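Varma Suture Trainer: a term with the student surgical robotics club

Reviewed by Dilwyn Morris
January 15, 2022

Our club at Ulside has 14 members, most of them in the second or third year of either medicine or mechanical engineering, and until last July we practised stitching on foam sheets. Foam is cheap and it holds a needle, but it tears in a way that skin does not, and after a few evenings it teaches you bad habits. We put in for some money and bought the Varma suture trainer, which comes as a shallow clamp tray, a set of tissue pads, a box of needles with thread already attached and a printed course of exercises. This is a review of that kit after one full term of use with our two-arm teaching robot.

What you get

The tray is heavier than I expected and stays where it is put. It has a clamp along each long side, tightened by a thumbscrew, and you can set the tension of the pad by how far you wind them in. The instructions tell you to stop when the pad is flat. We found it better to go half a turn further, as a slightly stretched pad makes the wound edges want to part, and closing them is the whole point of the exercise.

The pads come in two grades. The softer one is meant for beginners, though I would start people on the firmer one. On the soft pad it is easy to take too deep a bite and not notice.

The course book runs to 31 exercises. The first few are only about handling the needle: pick it up, pass it from one arm to the other, turn it round, put it down. Our engineers wanted to skip these and go straight to stitching. We let them, and two weeks later they went back to the start without being asked.

In use with the robot

Most of the kit's users will be working by hand, I should think, and the book is written for them. Nearly all of it carries over. The main change is that with the robot you have no feel for how hard you are pulling, so you have to judge it by eye from how the pad moves. Mohandas Varghese, who runs our Plotberg sessions, makes everyone do the first stitch of the night very slowly for this reason, and he stops them if the pad lifts.

Exercise nine is where the club spent most of the term. It is a single straight cut, closed with a row of plain stitches. You hold the needle near its back end with one instrument, keep the jaws of the other open and ready, and take the thread across.
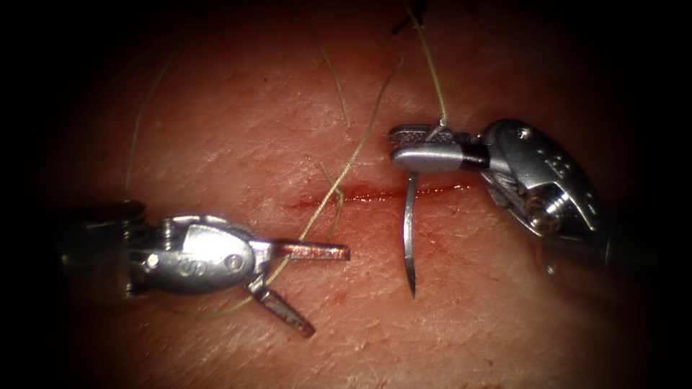 Photo: Ulside Surgical Robotics Club

The step that causes the trouble is keeping track of the thread. A long strand lying across the cut is easily caught on an open jaw, and short ends left lying about look very much like the piece you want. The book says little on this beyond "keep the field tidy". We now have our own rule that you clear your ends before you load another needle, and the rule is broken most evenings.

Needles and thread

The needles are good. They are properly curved, they stay sharp for a whole session and they sit well in our jaws. The thread is less good. It has a lot of memory – it wants to go back to the shape it had in the packet – and the first minutes with each new length are spent fighting the coils. Drawing it out gently by hand beforehand helps.

The colour is also a problem when you are working through the camera. A pale thread on pale tissue is hard to follow once it leaves the brightest part of the picture. We bought a reel of dark blue from Moren to compare, and the newer members all did better with it. I would like to see Varma offer a darker one in the box.

How long it lasts

We got more out of each pad than I had planned for. By shifting it along in the clamps we could make several fresh cuts before it was too worn to use. The club logged 71 sessions over the term and finished with two firm pads unopened. The thumbscrews have begun to stick on one side, and a drop of light oil has sorted that for now.

Worth buying?

For a club that already has an instrument set and somewhere to mount a tray, yes. It is a clear step up from foam, and the course book alone has made our evenings better organised. If you work by hand only, there are cheaper trays that will do the same job, and you could put the difference towards more pads.

Refill pads can be ordered on their own. The needles cannot, or not yet; Varma told us they are looking at a separate box for the summer.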